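1/25/25

Budget day, ugh. I've had the spreadsheet open since breakfast and I've moved the same 500 dollars from one line to another so many times that I no longer trust my own typing. Ruaridh wants the order list by the start of February and he wants it "lean," and then in the same breath he asks if we could price a second station from Celura (a whole second station!). So I made tea and started from the top.

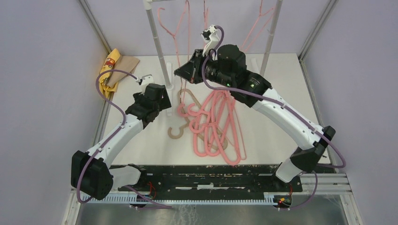
Cables are where I'm going to spend first, and I don't care who argues. I had a line for a new gripper set and I've pushed it down to the bottom. The camera cable on the left arm swings out in a great big loop right over the folded cloths before it comes back to the link, and every time I look at it I picture it snagging on something. Clips and sleeving cost next to nothing compared to a camera. MacAulay quoted me 464 for a proper cable management kit for both arms, which made me gulp a bit, but it comes with spare clamps and they'd throw in the shipping. Ishbel thinks we can do it with hook-and-loop tape from the drawer. She may be right! I've put in the kit anyway and written "Ishbel disagrees" in the notes column so she can have her say.

Then the little stuff. More hangers, all one kind if I can talk Ruaridh into it, and 3 more in tan if I can't. A fresh tabletop can wait until summer. Paint for the front beam, no, that's vanity, crossed it out. Tisau still haven't answered me about the service plan, and I need to know if it's six months or a full year before I can put any number in that box at all.

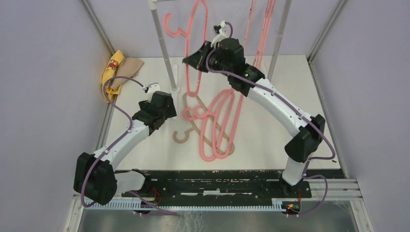
Right arm reaching up toward the hanging rod, left one close to a pole, pink and tan hangers in a heap underneath.

The second station is the one I keep going back and forth on. I'd love it, I really would, but Flulden want a deposit before they'll even hold the frame parts, and that eats almost everything left after the cables. I think I'll write it up as its own page, with its own total, and let Ruaridh fight for it upstairs. Must remember to ask him about the lead time. Also must buy milk.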